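Can Machines Take Over Routine Bench Work? Student Project Report
Submitted to the Department of Applied Engineering, Raverness College
1st March

Summary

This report considers whether a robot arm with a two-finger gripper is ready to carry out the ordinary work of a small computer repair shop. The project compared published claims about household and shop-floor automation with the demands of one trade, the servicing of desktop computers. The work was hosted by Brustolholm, a refurbishing firm that handles 626 machines a year.

Background

Most chores that people would like to hand over to a machine share the same difficulty. Folding a shirt, loading a dishwasher and clearing a shelf all require the worker to deal with objects that are never in quite the same place twice. Factory robots have avoided this problem for decades by having parts delivered to a fixed position. A repair bench offers no such help. Cases come from different makers, cables are routed by whoever last opened the lid, and plastic tabs become stiff with age.

The project group selected the handling of plastic parts and drive carriers as its main subject. A person learns this task in a few minutes and then performs it largely by touch.
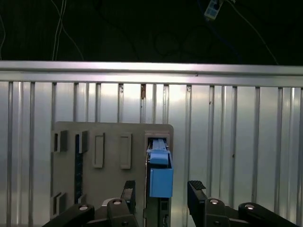 Wan wrote in response to the first draft that the group was asking the wrong question. A shop does not need a machine that can pull a carrier, the comment continued, because that takes a technician a few seconds. It needs one that can be left alone with a stack of cases over a lunch break, and a machine that must be watched saves no labor at all. The group accepted this point and added supervision to its list of measures.

Measures were therefore set as follows. A task was considered ready for automation if it could be completed without a person correcting the machine, without damage to the part, and in no more than 5 times the period a technician would need. The group observed 51 attempts over 6 sessions, the first of them in July. Attempts that ended early were recorded as incomplete and were not repeated.
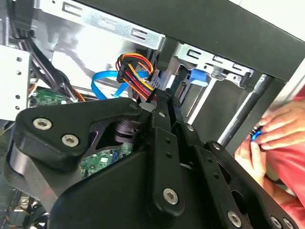

4. FINDINGS

4.1 Reach and clearance. The inside of a desktop case was designed for human fingers. Gripper plates and joints take up much more room than a hand, and the approach angle must be planned before the arm enters the case. Technicians change their angle without thinking about it.

4.2 Cables. Loose wiring was the most frequent cause of incomplete attempts. A data cable that has shifted slightly can catch on a fingertip, and the gripper has no reliable means of telling a cable from the part behind it. Removing cables first would solve the problem, but unplugging connectors was itself the least successful task in the study.

4.3 Force. Plastic latches need a firm squeeze followed by a gentle pull. The group found that a setting suitable for one carrier was often too weak or too strong for the next - a result that agrees with the experience of the Huvevberg workshop, which tested a similar arm on kitchen drawers.

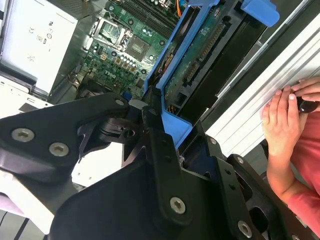
Supervision remains the largest cost. Under the definition adopted above, a task that needs a second pair of hands is not yet automated, however well the gripper performs. Work on a tower lying on its side illustrates the matter: while the arm reached toward the open interior, a person's two hands rested against the ribbed side panel. Any estimate of labor saved must count that person in full. The group recommends that future trials record attended and unattended work separately.

5. RECOMMENDATIONS

Brustolholm should not purchase an arm for general repair work at present. Sorting parts already removed from their cases is a more suitable first use - the items are rigid, and a dropped part does little harm. Household chores that involve cloth or cords should be expected to take longer to reach the same stage.

Attempt records and the scoring sheet are held by the department and may be requested by later project groups.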